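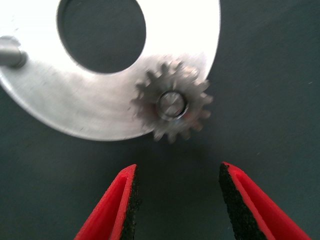 Climumthorpe, October

Home | Projects | Minutes | Data Log | Contact
Last updated: October

Nosis gear assembly project: minutes of the monthly meeting

Present: Vusumuzi Nel (chair), Trilok Dwivedi, Leandro Palacios, Mandla Shabalala (minutes)
Apologies: Leopoldo Orozco, who sent written comments (see item 5)

The meeting opened at 2:00 p.m. in the upstairs room at Lellell.

1. Minutes of the last meeting

Agreed, with one correction from Leandro: the spare belts went to the Joubert bench and should be listed there. Mandla has fixed the inventory.

2. Where we are with the demonstrations

Trilok gave the count. We now have 1,576 accepted demonstrations of the gear task, and he was very happy to read that number out! The last 600 were all recorded since the previous meeting, which is our best month by a long way. Vusumuzi thanked everyone who took a turn at the controls.

Trilok put a wrist camera still on the screen, with the gear lying partly on the plate and partly over its edge and the red fingers open below it. He likes these starts a lot. When the gear hangs over the rim it can sit a little differently from one that is flat on the table, and the policy has to learn to read that from the wrist view alone. Leandro agreed and said most of our early episodes began with the gear out in the open, so the model got good at the easy case and then froze up near the plate. Everyone wants more of the awkward ones.

Decision: from now on, half of each session starts with the gear touching or overlapping the plate. The operator picks the spot and does not tidy it first.

3. Blur in the wrist view

The gear in Trilok's still has soft, doubled teeth. Mandla asked if frames like that should be filtered out before training. There was a good long discussion.

Leandro was for keeping them. The arm will see blur when it runs by itself, so the training set should have it too. Trilok was mostly with him, but worried about the moment just before the fingers close, where a sharp look at the teeth matters more. Vusumuzi suggested we stop guessing and train both ways — same episodes, one set with blurred frames dropped and one with everything left in. Everyone liked this.

Mandla also brought up glare. The upper part of the plate comes out nearly white, while the lower rim is a soft gray with plenty of detail. Trilok will try a shorter exposure on a small batch before we touch the lamps. Leandro asked that the batch be tagged so it can be pulled out again if we don't like it.

Action: Trilok to run the two training sets and the short exposure batch. Leandro to write the blur filter.

4. Finger pads

The rough black pads are staying. Leandro had a go with a smoother pair and found himself squeezing harder to make up for it, and that shows up in the recordings as a habit we don't want the model to pick up. Mandla asked for a note in the log each time pads are changed, with the session number, so that odd grasps can be traced. Agreed.

There was some back and forth over whether to pick the gear up by its teeth or by the raised hub. Trilok grasps across the teeth, Leandro goes for the hub when he can reach it. Vusumuzi is glad to have both in the set as long as each episode is labeled. Two labels for now, "teeth" and "hub." Mixed attempts get the label of the grasp that did the lifting.

5. Comments from Leopoldo

Read out by the chair. Leopoldo would like us to keep failed attempts where the operator recovers without help. He has been going through the rejected pile and thinks there is real gold in it, especially regrasps after a slip. He offered to sort these himself. The offer was accepted on the spot, with thanks.

He also asked for a wider mix of operators. At present 4 people do nearly all the driving, and he says he can tell who is who from the way the fingers come in. Mandla knows a few people on the Joubert side who are keen to learn, and will set up an afternoon for them.

Action: Leopoldo to sort the rejects. Mandla to arrange operator training.

6. Next stage

Vusumuzi is eager to move on to seating the gear on its post, and so is everybody else. Trilok asked that we hold off until the new starts are well covered. Leandro proposed a small pilot of the seating task in the meantime, kept in a separate folder and left out of the main set — agreed, and he will drive it himself.

7. Other business

The emergency stop cable is too short for left-handed operators. Leandro has a longer one.

Please name folders with the session number first. Please!

Next meeting: same room, 2:00 p.m. Mandla to send the agenda.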